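Ergonomics and Workplace Health, Unit 2
Handout: Sitting posture and the adjustable chair
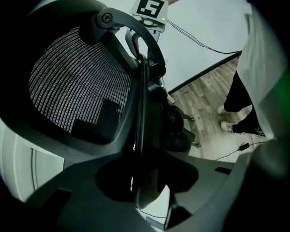 Fig. 1. Office chair with a mesh backrest, seen from a low angle.

Reading: Taver, pp. 287 to 293. Bring your November worksheet.

Terms
Seat height – floor to the top of the loaded cushion.
Seat depth – front edge of the cushion to the backrest.
Recline angle – angle between seat and back. Most people work between 95 and 110 degrees.

Why posture shifts matter
Discs have very little blood supply of their own. Fluid moves in and out as the load on the spine changes, so a fixed position held all morning is a problem even when it looks correct. Short breaks on your feet help more than one long break at lunch.

Setting up
Start with seat height. Feet flat, thighs level or sloping down slightly. Leave two or three fingers between the cushion and the back of the knee. Set the armrests last. If the desk is too high and can't be lowered, raise the seat and use a footrest.

Tutorial task
Measure your own workstation at home and fill in the Allura checklist. Record all lengths in millimetres. Marked out of 100, due Monday, December 28, 2020 by upload only.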